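Equipment Planning Lead (fixed term), Robot Manipulation Group

Nudis, Clusden site
Posted 20/06/2025

We are looking for someone to decide what we should buy next year, and, just as much, what we should leave in the catalog. The contract runs for 22 months and starts in August.

Nudis is a small company that trains robot arms to handle household things: dishes, food, cutlery, cloth. Over the past few years we have bought a lot of equipment on the strength of a good demo. Part of it earns its place every day. Part of it is on a shelf in the back hall with the shipping foam still on. We would like the second pile to stop growing.

If you come from purchasing, lab management or plant engineering and have ever asked a sales rep to run the demo again with your object in place of theirs, please read on.

What the work looks like

You will spend at least one day a week at the tables. We don't think anyone can budget for grippers from a spreadsheet. Most of our current tasks are table setting and clearing with toy food and play cutlery, and most of our spending arguments begin with something small: a pad that wears out, a finger that is too wide, a cable that needs more slack.
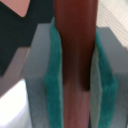
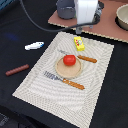 Finger pads are a fair example of the problem. They are a tiny line in the budget, so for a long time they had no line at all, and people ordered them on whatever card was nearest. Meanwhile a quote for a new hand gets three meetings. You would be expected to put both on the same page and tell us which one changes the results. We honestly don't know, and we are wary of anyone who claims to know before they have looked at our logs.

In the first five months you would:

– list every arm, gripper, camera and mount we own, with its state and its last date of real use
– work out what a table costs us per month to keep running, including spares and staff time
– review the open quote from Singhal for 4 additional arms, and say plainly if we should sign it
– run a side-by-side trial of our present grippers against the Wundeo hand, on our own tasks, with at least 100 attempts for each
– write a purchase plan for next year that a person outside the group can follow

About that trial. The sales sheet for the Wundeo hand promises a great deal. We have seen sheets like it before. Your report may conclude that we should buy nothing, and that would be a perfectly good result as far as we are concerned.

What we need from you

You should have 5 years or more of work with lab, factory or warehouse equipment, with real say over a budget. You should be able to read a data sheet and notice what has been left off it. Basic mechanical skill matters, enough to swap a finger or a mount without calling for help. You do not need to write robot code, although you will sit with people who do and they will talk about it at lunch.

We are not looking for someone with a vision for automation. We have had several of those.

Terms

Full time, on site at Clusden, with one remote day a week once the inventory is done. You report to Mitsuko Nakajima, who signs for all equipment in the group. Anyone with a financial interest in a supplier we use, or a commission agreement with one, must say so in the application.

How to apply

Send a resume and one page on a purchase you stopped, or wish you had stopped. Leave out the cover letter. Applications go to Kanchan Sisodia through the careers form, marked "Equipment Planning". Finalists will be asked to spend a paid half day at the tables and then go through the Singhal quote with us, line by line.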